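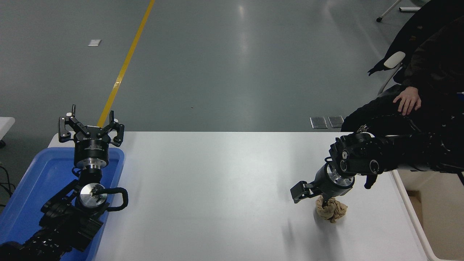
Slide 1. Moving a paper archive: what we did at Wovosness

Thank the organizers. Check that the people in the back rows can hear.

I look after records for the Wovosness water district. Last year we moved our paper files out of the Kushnir building and into a leased unit on Prekirside Road. The talk is about the order we did things in, what went wrong, and what I would change. Twenty-five minutes, then questions. If something is unclear, stop me.

Slide 2. What we had

2864 boxes. Most were standard letter/legal boxes. The rest were whatever people had on hand at the time, including a long run of printer paper cartons with no lids.

Contents: meter books, easement files, billing ledgers, plans, staff records, and a lot of correspondence. The meter books go back to the first years of the district. The plans are the part the public asks for.

The boxes sat on three floors. The basement had the oldest material and the worst air. Mention the stairs. There is an elevator, but it stops at the first floor.

Slide 3. Why we moved

The lease was ending and the owner wanted the basement back. I would like to say it was a preservation decision. It was a lease decision.

We had 8 months from the letter to the last day. That sounds long. We spent too much of it talking about whether to scan everything. Say this plainly, people in this room will have had the same meeting.

Slide 4. The list

Before anything is packed, make a list. One line per box. We used a spreadsheet with these columns:

Box number
Old location (floor, row, shelf)
Department
What the label says
What is in it, if different
Earliest and latest year
Keep or destroy date
New location

Leave the last column blank until the shelving is up. We filled it in from the floor plan, then the shelving came with a different bay width and we did the column over.

The column people skip is "what is in it, if different." Please keep it. 174 of our boxes had a label that did not match the contents. One marked "invoices, misc." held signed easements, and the legal office had been paying for certified copies from the county.

Slide 5. Numbering

Use plain running numbers. We tried a code first, with a letter for the department and a letter for the floor. Departments get renamed and the floor stops meaning anything the day the box leaves.

Number goes on the short end and on one long side. Not on the lid. Lids get swapped.

Marker on the box first, printed label second. Printed labels came off in the basement. The glue would not hold on dusty cardboard, and wiping the box did not help much.

(Pause here and ask who uses barcodes. If several hands go up, spend a minute on it. We did not use them. For one move I don't think we would have saved the cost of the readers. For a busy file room I would say yes.)

Slide 6. What to throw away

Do this before the move. Every box you destroy is one you don't pay to lift.

Check the retention schedule, get the sign-off in writing, keep the certificate from the shredding company. Do not let anyone clear a shelf on a verbal okay. I have the form we used and can send it to anyone who asks.

Two departments did not answer our emails. We set a date, told their managers, and moved their boxes unsorted. Those are still unsorted. I don't have a better answer.

Slide 7. Choosing the mover

We had quotes from general office movers and from Liretti, a local firm that handles files. Liretti was not the cheapest. They won on two points: they agreed to load in number order, and they agreed to sign for each pallet at both ends.

Put both of those in the contract. "In order" needs to be spelled out. Ours said lowest number at the top of the pallet, left to right, labels facing out.

Ask what happens if it rains. Ask who wraps the pallets. Ask where the truck will stand. Our loading bay is shared with a bakery, and we had to be out of it by 6 in the morning for their flour delivery.

Slide 8. Moving days

One person at each door with a printed list and a pen. Tick on the way out, tick on the way in. Compare the two lists before the truck goes back.

Paper lists worked better than the tablet. There was no signal in the basement.

Keep a short list of boxes that may be needed during the move and send them last, or keep them with you. We held back current staff files and the plans for two open construction jobs.

Slide 9. What went wrong

Shelving arrived late, so the first pallets sat wrapped on the floor of the new unit.

Row labels were put up facing the wall side of the aisle. Easy to fix, but annoying.

Lidless cartons crushed. Rebox them before you start. We knew and did it anyway.

The door at Prekirside is narrower than the drawing said. Measure it yourself.

Slide 10. If you have one of these coming

Start the list this month, even if there is no date for the move. Begin with the worst room while everyone still has some energy.

Handouts are by the door: the spreadsheet template, the sign-off form, and the page from the contract about loading order. Take questions. If the room is quiet, go back to slide 6 and ask how others deal with departments that don't reply.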